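2/16/21 - studio notebook, Satano pitch + bits

In early, heating off again. Writing this up before the call with Fekholm so I don't lose it.

Satano: round two is definitely on. Brief came over last night, four pages, two of which are the same page. They want the brand line, a launch film (30 and 15), social cutdowns and "a retail thought". No media, that stays with Szekeres. Qiuyue has read it twice and thinks the retail thought is the real brief and the film is there to keep their board happy. Agree. Told Godfrey, who doesn't, and wants the film to lead. Left it.

Lines on the wall as of this morning:
- Keep it going
- Made for the second owner
- Ask it again tomorrow
- Good as old (Fraser's, everyone laughed, still up)

"Second owner" is the only one that says what they sell. Problem is legal will ask what we mean by owner when half of it is leased. Encarnación to ring their side and find out how stiff they are about it. If very stiff, fall back on "Keep it going" and hate it quietly.

Test of the lines: put three of them through the panel, 200 people, plain white card, no logo. Ran out of time for the fourth. "Second owner" best for recall, worst for "would I tell a friend". "Ask it again tomorrow" people thought was a helpline. Comments worth reading, Qiuyue has the sheet. Do NOT quote the panel in the deck as proof, it was one evening and we wrote the questions ourselves.

Note to self: next time rotate the order. We showed "Keep it going" first to everybody and I don't trust its score at all.

Nikstead direct mail
Proofs back. The blue is wrong, more purple than the swatch, same as in September, same printer. Fraser holding the two side by side at the window for ages. Printer says it's the uncoated stock. Could be, but then why was the small test batch ok. Asked for one more proof on the coated and a price for both.
Quantity: they signed off 3,125, odd number but it comes from their customer list after the duplicates came out. Printer wants to quote at round 2,000 and then overs. Said no, quote what we asked for.
Fold is still fighting us. The flap opens the wrong way if you're left handed (Encarnación spotted it, she is). Tried:
1. flap on the short edge - covers the address
2. flap on long edge, perforated - tears badly, three out of the first handful
3. no flap, sticker - ugly but works
Going with 3 unless Ilir has somthing better. He said give him till lunch. Lunch has been and gone.

Call with Fekholm (later)
Shorter than planned. They like the new tone of voice, don't like the word "supper", which is fine, it was only in there once. Want 500 words on how they should answer complaints on social. We said that isn't a copy job, it's a people job, who is actually going to be sat there replying at nine at night? Silence, then "we'll take that away". Godfrey thinks there's a proper piece of work in it. I think so too but not at the day rate they're on. He's drafting a one-pager, I'm doing the numbers.
They also asked for the old radio scripts. Ilir has them somewhere, not on the shared drive, I looked.

Picture folder for Satano
Going through stuff for the mood boards. Far too much of the same look in there, people smiling at laptops, all out. Want close in, hard light, parts of things. Board A is close-ups, board B is hands and faces, don't mix them again.

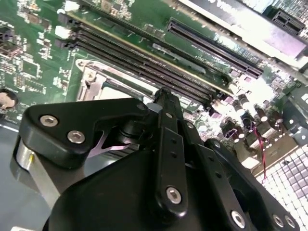 Green motherboard, memory slots on the diagonal, black gripper below.

Type over the top for board A: tried white, lost in places. Tried it in a solid bar along the bottom, better, bit like a bus ad. Qiuyue wants it tiny in a corner. Will mock up both adn let the room fight.

Board B is thin. Ask Fraser whether the portraits from the Nikstead shoot are cleared for anything else, pretty sure not.

To do
- Encarnación: ring Satano legal re "owner"
- Ilir: fold, radio scripts
- Fraser: coated proof, chase price, portrait rights
- me: Fekholm numbers, deck order, find the good scalpel
- Godfrey: one-pager, keep it to one page

Deck order for now is problem, line, retail, film. Godfrey will move the film up when I'm not looking. Save a copy.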